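Pleltamholm (simulation service)

Pleltamholm is a commercial simulation service for household robot tasks, sold by the firm Wondari.
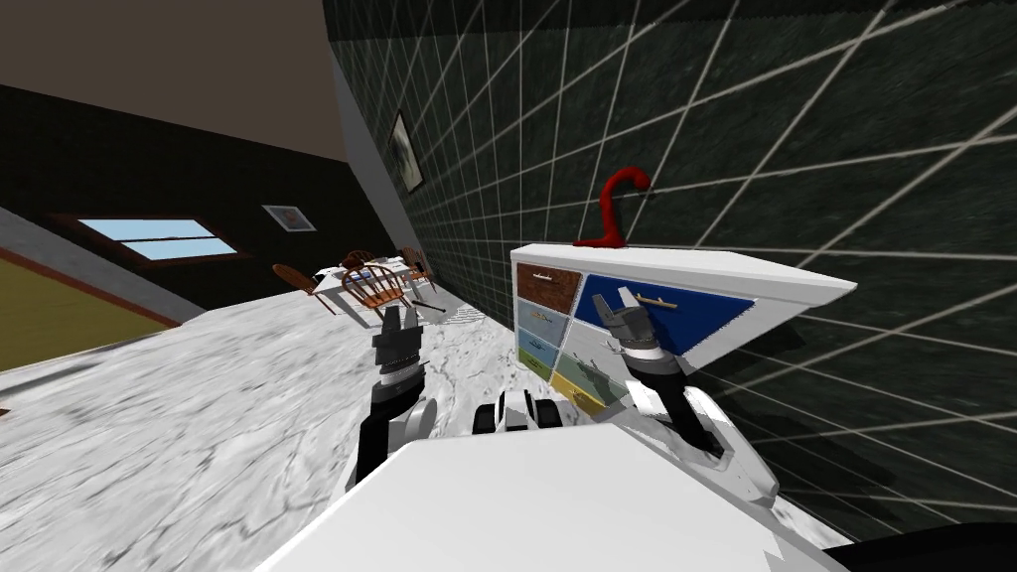

Overview

The service supplies computer-rendered rooms in which a customer can run a control program for a robot with two arms before trying it on hardware. It is sold by yearly licence and runs either on the customer's own computers or on machines hosted by Wondari. The first public version was released on December 1, 2022. Earlier builds had been in use inside the firm under the name Lulletti, which survives in the names of several configuration files and in the command used to start a session.

Development was led by Negin Arabzadeh, with Kamran Karimi responsible for the contact model and Karlijn Van Acker for the room generator. The service is written for development teams and has no version for home users.

Rooms

A room is built from a plan, a set of surface finishes and a list of furniture. Finishes are drawn separately for each wall and for each floor area, so a marble floor may meet a floor of plain colour, and a gridded green wall may stand in the same room as a dark one. Windows, hung pictures, dining furniture and storage units are placed by the generator under spacing rules that the customer can edit. The standard library holds 1,159 furniture models.

Drawer units receive separate treatment. Each drawer front can be given its own colour, wood grain or printed pattern, and a single cabinet may carry brown, blue, green and yellow fronts together. The purpose is to stop a vision program from learning one appearance for all drawers. Handles are separate parts with their own shape and friction values. Loose objects may be set on top of a cabinet, and a program that strikes the cabinet hard enough will move them.

Robot models

The supplied robot model has a white body and two jointed arms, each ending in a gripper. The arms may be driven together or one at a time. Joint limits, motor strength and gripper force are held in a text file and can be changed without rebuilding the model. Customers may load their own robot, provided that it is described in one of the two supported formats. Models with more than 40 moving joints are accepted but run below real-time speed on the hosted service.

Viewpoints

The user may fix the viewpoint to any part of the robot or leave it free in the room. All three axes of rotation can be varied, including roll, and steeply tilted views can be rendered. The range of roll is set in the session file. Colour and depth output are available from every viewpoint.

Tasks

The drawer task set covers reaching for a handle, closing the gripper on it, pulling the drawer to a set distance and pushing it shut. Each stage is scored separately. A reach is counted as complete when both fingers of the gripper lie on opposite sides of the handle, and a pull is counted only if the handle has not slipped during the motion. The basic licence allows 4,000 task runs per month. Unused runs are not carried over.

Further task sets deal with clearing a table and moving between pieces of furniture. A set for hinged doors was added in June, in version 2 of the service.

Assessment

A review by Manouchehr Mohammadi for the Ondieki bulletin found the drawer tasks well documented and the scoring consistent between runs. It criticised the contact model for thin handles, where the fingers could pass a short way into the metal before the contact was registered. Wondari reduced the fault in a later update by shortening the time step near handles, at some cost in speed.

A second notice in the same bulletin, by Negin Nouri, compared the local and hosted forms of the service. It preferred the local form for long training sessions and described the hosted form as easier to set up. The notice listed the lack of soft materials, such as cloth and cushions, as the main gap in the library. Support for cloth has been announced, without a release date.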